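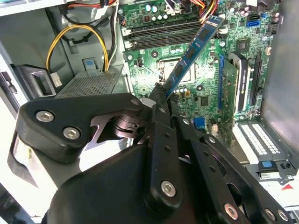
RAM day at the bench. Blue stick in the fingers, old tower wide open.

OK, thread time, because we had a proper failure this week and I learned more from it than from a whole month of clean runs!

Quick background: we're teaching the arm to put memory into desktop PCs. Pick up the stick, line it up with the slot, press down until it's seated. Sounds easy. My thumbs have been doing it since high school.

Run 438. The stick went in at a tilt, one end low and one end high. The arm pushed anyway. The log said "seated" and the arm went off to get the next part, happy as can be.

It was not seated. Inês Cunha spotted it when she went to check the latches by hand. One was closed, the other was wide open, and the stick had a scratch right across the contacts.

So why did the arm think it was fine? Our check only looked at how hard it was pushing. A stick jammed crooked against the slot pushes back just as hard as one that's home. Same number, totally different result!

Inês and I went back through all 822 logged runs and found 2 more like it. Both had passed. Ouch.
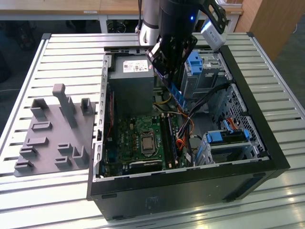

The tilt itself came from the grip. We hold the stick by one end, so any little knock on the way over — a cable, the edge of the drive cage — can twist it in the fingers, and the arm carries on as if the angle never changed.

Tane Te Moana had the fix I love most. After the press, let go, back off, then touch the top edge of the stick at both ends and compare the heights. If they don't match, stop and call a person. It's slow and a bit clunky and I'm so into it.

We also put a hard limit on the push. Before, it would keep leaning in until it got the number it wanted, and that's a great way to crack a motherboard. Now it quits early and asks for help.

200 runs with the new check so far. It has stopped itself a bunch of times, and I cheer every single time — yes, out loud, sorry to everyone in the next room.

Still to do: catching the twist before the stick gets anywhere near the slot. Hoping to have that going in January. If you've worked on slip detection with thin flat parts, please come talk to me!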